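Fleur artificielle

Une fleur artificielle est une imitation de fleur naturelle, destinée le plus souvent à la décoration intérieure, aux vitrines ou aux cérémonies. Elle se compose en général d'une tête, d'une tige et de quelques feuilles, vendues montées. On appelle « tige » dans le commerce la pièce entière, fleur comprise.

Espèces imitées

La rose est un modèle très courant. Elle est proposée en bouton serré ou épanouie, avec une tige longue et fine. L'hortensia, dont l'inflorescence forme une boule volumineuse, sert à remplir un bouquet avec peu de tiges. Les deux s'associent facilement, la rose donnant la couleur forte et l'hortensia la masse.
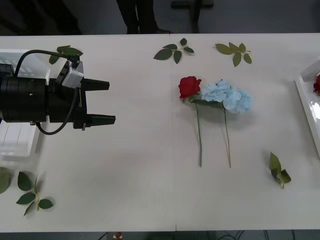
Rose rouge et hortensia bleu pâle artificiels, posés côte à côte sur une table blanche.

Matériaux

Les pétales sont découpés dans un tissu (polyester, coton, soie pour les pièces de prix) ou moulés en mousse ou en latex. La tige est souvent un fil métallique gainé de plastique, que l'on peut courber et raccourcir à la pince coupante. Le feuillage est parfois vendu à part, en brins. Le catalogue Brarkier de janvier comptait 3 879 références, feuillages compris, et la gamme Kasent environ 200.

Composition d'un bouquet

Les tiges sont d'abord posées à plat, têtes du même côté, pour comparer les longueurs et les teintes. On redresse ensuite les pétales froissés par l'emballage. La fleur la plus volumineuse se place en premier dans le vase, les roses viennent après, à deux ou trois hauteurs différentes. Une tige trop longue peut être repliée au fond du vase si l'on souhaite la réutiliser entière.

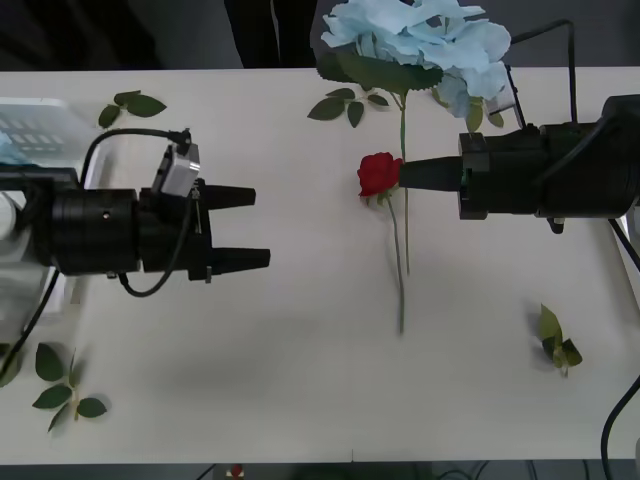 Joshi conteste cet ordre dans la revue Revo (avril 2024) : « Je commence par les roses. L'hortensia cache tout si on le met d'abord, et on finit par le déplacer. »

Entretien

Le dépoussiérage se fait au pinceau souple ou au sèche-cheveux réglé sur air froid. Le lavage à l'eau est déconseillé pour la soie et pour les teintures foncées, qui peuvent dégorger. Une exposition prolongée au soleil décolore la plupart des tissus, les bleus pâles en particulier.

Voir aussi : Art floral, Fleur séchée, Hortensia, Rose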